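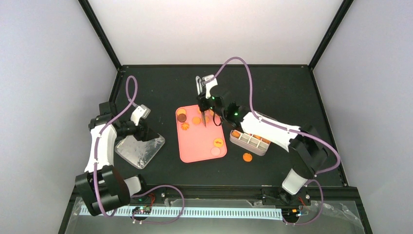
Small round pieces on a pink tray.

I have a drawer in my kitchen that makes my sister crazy. It's full of game pieces. Loose ones, from games I don't own anymore, or never owned in the first place. There are checkers in there, a couple of bingo chips, a thimble, and one plastic cow. Every time Feven comes over and goes looking for the can opener, she pulls that drawer by mistake and gives me the look. You know the look.

So let me make my case, because I've been making it badly out loud for years and I think I can do better in writing. I think we throw out board games way too fast, and I think a game with missing pieces is still a perfectly good game.

This started (well, this round of it started) at the Travthorpe thrift store on a Wednesday. I was there for lampshades. I got talking to the woman who prices the toys and games, Lihua Guo, and she told me the shelf I was looking at was maybe a third of what comes in the door. The rest goes straight to the dumpster. She opens each box, counts against the list on the lid, and if anything's short, out it goes. She doesn't love doing it. People bring games back and complain, and the store got tired of handing out two-dollar refunds.

Who are these people? Who buys a two-dollar copy of anything and drives back across town over one missing peg?

I grew up with a game called Tekin, which I've never met anybody else who played. It was a track game with little round counters in four colors, and by the time it got to me it had already been through three cousins. The box had been taped so many times it was basically all tape. We were down to five of the blue counters, so we used buttons off an old coat. One of them was huge. If you had the huge button you were supposed to say "make way" when you moved it, and I could not tell you which of us came up with that, but it was the law. I'd have fought you over it.

A few years ago my friend Cormac Fahy found me a mint copy online as a birthday present, and I about cried, and then we played it and it was kind of a dud! All the pieces were there. Everything matched. Without the button there was no reason to say "make way," and the whole thing took forty minutes and felt like doing taxes. I still love him for finding it. I just went and got the coat buttons.

Now, I know what some of you are going to say, because Feven says it too. Some games really don't work with stuff missing. Fine! A jigsaw with a hole in the middle of the lighthouse is a sad thing, I'll give you that. Although I did finish a 43-piece puzzle with my nephew that was short by one corner, and he drew the corner on the back of a cereal box and cut it out, and he was prouder of that corner than of anything in the puzzle. A word game with no vowels is a problem. If the rules are gone and it's one of those giant war games with charts, okay, I can't help you, may it rest in peace.

But most games aren't like that. Most games are a board, some things that move around on it, and something to tell you how far. Anything can be a thing that moves. I've used dried beans, pennies, a broken earring, and bottle caps. My neighbor Ayana Kahsay plays backgammon with her dad using bottle caps for one side and he beats her every single time, so clearly they work.

And I do think we lost something when the boxes got so fancy. I bought a new game last winter, I won't say which one, and it came with a molded plastic insert where every token had its own special dent. Very pretty. The trouble is that the minute one dent is empty you feel terrible. You're down on your knees with a flashlight, looking under the radiator at eleven at night, when you should be in bed. The company will sell you a replacement token, and the shipping is more than the game cost. The old games came with a baggie, if you were lucky, and a baggie doesn't judge you.

Anyway, I asked Lihua if I could have the rejects, and she checked with her manager, and now I go by when I can and pick up a bag. I don't have some big plan for them. A bunch went to the after-school room over on Fondadham Street, where the kids mostly ignore the rules and make up their own, with a lot of yelling. Some went to Ayana, who was told in front of me by her father that real checkers wouldn't save her. The rest are in the drawer.

If you've got an incomplete game sitting in your closet, please don't toss it. Dig around for some buttons. Write "missing two reds, use beans" on the lid in marker so the next person knows what they're in for. If you're the kind of person who brings a two-dollar game back to the store, I'm asking you nicely to stop.

Feven read this over my shoulder and wants it on the record that the can opener should not live next to a plastic cow. I've moved the can opener.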